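Grulletti releases second set of two-arm handling examples for kitchen and shopping tasks

Flususov, 29/09/2018

Grulletti today announced the release of Nulleo 2, a collection of 3,838 recorded handling examples for use in training learning systems on household objects. The set was gathered at the company's Flususov site and is available to licensed partners from today. It replaces Nulleo 1, which contained 807 examples and covered single-arm work only.

Each example in Nulleo 2 consists of the camera view from the head of the machine, the position of every joint in both arms, the opening of both grippers and a short written instruction in plain English. All streams share one clock. Recordings are made at 30 readings per second and are supplied without smoothing. Partners who need smoothed joint data can produce it with the Vincze tools, which are included in the licence.

The examples are grouped under 316 instructions. These range from single actions, such as closing a drawer, to longer sequences in which one arm holds an object steady and the other works on it. Food, packaging and soft containers make up a larger share than before. Partners working with Nulleo 1 reported that their systems dealt well with rigid boxes and poorly with bags, whose openings change shape when touched. The new set was planned with that result in mind.

Operators at Flususov guide the arms directly throughout each recording. No part of a movement is generated by software. An operator who makes a mistake and recovers from it is asked to carry on, and the recording is kept with a recovery tag. Recordings in which the task is abandoned are also kept – in a separate folder, and not counted in the figures given above.

Objects are moved between recordings according to a printed layout sheet. The sheet fixes which objects are present and leaves their exact position to the operator, within a marked region of the table. Lighting is changed at set intervals. The rest of the room is left as it is during working hours, and partners should expect people, furniture and equipment in the background of many recordings.

Checking takes place in two passes. In the first, software looks for missing readings, clock drift and joint positions outside the permitted range. In the second, a reviewer who did not make the recording watches it at normal speed and compares it with the instruction. Where the two do not match, the instruction is rewritten to describe what was done and the example goes back for a further check.

Handling of bags and loose food items is covered in the third part of the set. Tabletop layouts in this part combine a shopping bag with bowls and single items of produce.

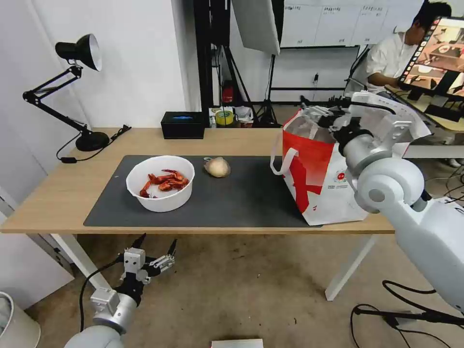 Instructions in the third part name the object and the destination but do not say which arm to use. The choice is left to the operator and is stored as a separate field, so that partners can include it in training or leave it out. Gripper force is not recorded in this release. Grulletti plans to add it in a later version and will publish the sensor details beforehand.

The file layout is unchanged from the draft sent to partners in August, with one exception: the recovery tag now carries a start and an end time. Loading code written for the draft will continue to work but will ignore the end time. Nulleo 1 files can be converted with the Vincze tools – the missing second arm is filled with empty values.

Existing Nulleo 1 licence holders may download the new set at no further charge. New applicants should complete the request form on the Grulletti website, stating the intended use and the storage available. The full set can also be supplied on disk.

About Grulletti

Grulletti develops recording equipment, software and example collections for learning systems that control robot arms. Its products include the Nulleo collections and the Vincze data tools. The company is based in Flususov.

Press and licensing enquiries: please use the contact form on the Grulletti website, marked "Nulleo 2".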